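Jotanon Robotics Club – Simulator Guide for Members

Section 4. Setting up the coffee task

Before you start, please finish Section 3. The Curkden simulator must open without error messages, and your team folder must have a name with no spaces in it.

4.1 Loading the room

1. Start Curkden and choose "New session".
2. In the list of rooms, select "Coffee table". The first loading can take up to 88 seconds on the older laptops. Please wait and do not click again.
3. Open the tab "Robot" and select the humanoid with two arms.
4. Set the arm speed to 40 per cent. Keep this value until your teacher allows a higher one.
5. Press "Reset". The robot should be behind the table, on the far side from you.

Note: Left and right in this guide always mean left and right on your screen. In the tab "Robot" the arms are named from the side of the robot, so they are the other way round. Many teams lose time with this.

4.2 Checking the view

6. Press V until you look down on the table from the front. The coffee machine must be on the left half of the table, and both arms must be in view.
7. Move each arm a little with the sliders, first one and then the other. Compare the hands and the small objects with your plan before you save a position.

Coffee task, three saved positions

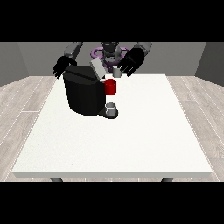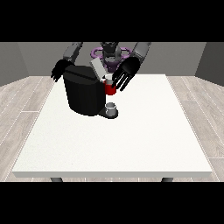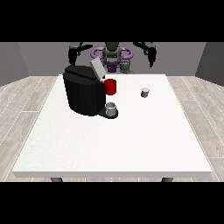

4.3 Recording an attempt

8. Write the name of your team in the field "Operator". Use the same spelling each time – the scoring program treats "Team Lý" and "Team Ly" as different teams.
9. Press R to start the recording. A small clock begins to run in the corner of the control window.
10. Drive the arm to a point above the object first, and only then lower it. Close the fingers slowly.
11. Press R again to stop. Choose "Keep" or "Discard". Discarded attempts cannot be brought back.
12. Repeat until you have 2 kept attempts for each member of the team.

Caution: Do not pull a hand through the table or through the machine with the mouse. The program permits it, but the objects may jump away and the attempt will not be valid.

Caution: Do not change the room file. For the Flernilberg competition all schools must use the same room, and the file is checked when you upload.

4.4 If something goes wrong

The arm does not move. Look if the button "Hold" is still on. If it is off, save your work and start the session again.

The objects shake on the table. Open "Physics" and put the step size back to "Standard".

The upload stops at 95 per cent. This happens when the club network is busy. Leave the window open for a few minutes. If there is no change, copy your team folder to the shared drive and write a short message in the club forum.

Continue with Section 5, Writing your first grasp script.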